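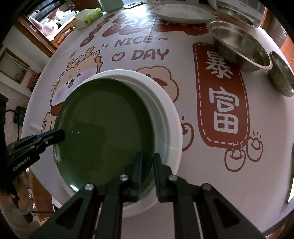

Two hand-held grippers at a bowl of dark green liquid during a household recording session.

Releck has released the first set of recordings from its kitchen and dining task program, in which people perform table work by hand with instrumented grippers and the resulting motion is used to train a two-arm robot. The release was posted on 21st January and contains 1369 demonstrations recorded in 48 homes.

The program, named Orkamon, covers four groups of tasks: moving filled bowls, stacking and unstacking plates, sorting metal bowls by size, and clearing a table to a rack or dryer. Each demonstration is performed by one person holding a gripper in each hand. A wide-angle camera on each gripper records the fingers and the area ahead of them. Finger opening is logged along with the video, and the path of the gripper through the room is computed afterward from the camera images and an inertial sensor.

No robot is present during recording. According to Ilze Mägi, who leads data work at Releck, this is the main difference from the company's earlier collection, which used remote control of a fixed two-arm station.

"With the station, the operator was looking at a monitor and moving two handles," Mägi said. "Plates were slow. A plate has a thin edge and the operator had no sense of when the finger was under it. With the gripper in your hand you feel the contact and correct for it, and the correction goes into the recording."

Remote control has been kept for one part of the work. After a policy is trained on the hand-held data, it is run on the station, and an operator takes over when it stalls. The takeover segments are added to the training set with a separate label. Five rounds of this were completed before the release.

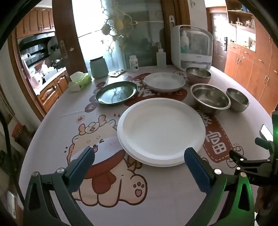 Plate stacks account for the largest share of failed attempts in the Releck tests. The fingers must open wider than the stack, come in level on both sides and close under the raised rims without shifting the top plate. Demonstrators were asked to leave ordinary objects on the table, so a stack may sit in front of steel bowls, a tissue box and bottles, on a cloth printed with cartoons and large characters. Kamrul Samarakoon, who wrote the grasp evaluation, said white plates on a printed cloth gave poor edge estimates in early versions of the policy, and that the error fell once more homes with patterned tablecloths were included.

Samarakoon's group also changed the finger pads used for plates. Smooth pads were replaced with ridged ones after slip was found in the recordings at the moment of lifting. Releck has not published the pad material or hardness.

Bowls with liquid are handled as a separate group. Demonstrators are told to keep the rim level and to limit speed near the table edge, and any recording with a spill is kept and marked. Ye-ji Ha, who reviews the files, said the spill recordings are left out of policy training and are used to train a detector that stops the arm.

The recordings were also tested by an outside group at Clelosbridge, a contract engineering firm, on its own arm, called Ryu. Ryu has a longer reach and a slower wrist than the Releck station. Kyung-hwa Shim, who ran the tests, said about a quarter of the demonstrations could not be replayed on Ryu without exceeding its wrist speed limit. Those files were retimed before training. Shim said stacking worked after retiming, but that lifting a full bowl still needed an operator on the remote control link for the last part of the motion.

The files are available to research groups on request. Faces and mail or other printed matter with personal details are blurred before release, and households can withdraw a session at any time. Requests go through Ha-neul Heo at Releck.

A second set is planned for April. It will add drawers, cabinet doors and dish racks, and will include a version of the takeover data recorded on Ryu.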